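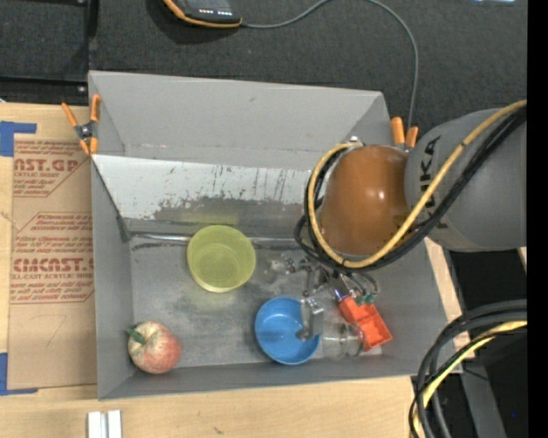 Gridside Open Bin, Gray

Item no. 1631
Sold by Carkik Storage, Geldale

A large rectangular open-topped bin for the workbench, the sorting table or the back room. The walls are tall and flare outward, so there is room to get a hand in and pick things off the floor of the bin. Gray walls and floor, no lid.

Uses

Customers buy this bin for mixed small items that don't stack well: bowls, cups, play food, plastic organizers, odd parts. Round things can roll when the bin is carried, so put the heavier pieces in first and keep clear plastic where you can see it. A transparent cup is easy to miss against a gray floor.

Sold empty. Bowls and other contents are not included.

Wear

The gray walls take light scuffs in normal use. Pale inside surfaces show wear sooner. With steady use, expect vertical scratches and dark flecks low down, and in time the light surface can rub through to dark gray underneath. The floor picks up smears and dull stains. We do not treat surface wear as a fault. Cracked walls or a split corner are covered, see Returns.

Cleaning

Wipe with a damp cloth and a little dish soap. Dry the floor of the bin, including along the foot of the back wall where crumbs collect. Do not use scouring pads. Do not put it in a dishwasher.

Fruit and other fresh food can be kept in the bin for a short time, but line it first. It is not sold as a food container.

Ordering

Single bins ship from Geldale. Cartons hold 8 and are packed nested. For orders over 300 bins, ask for a quote before you pay, as these go by freight and the delivery charge is worked out separately.

The Agyeman divider set does not fit this bin. It is made for the straight-walled Gridside bins only. A divider for flared walls is due in May.

Returns

Unused bins can be sent back within 31 days. Keep the carton. For a bin that arrives damaged, send us the item number and a photo of the damage and we will replace it.

Page updated Thu 6 February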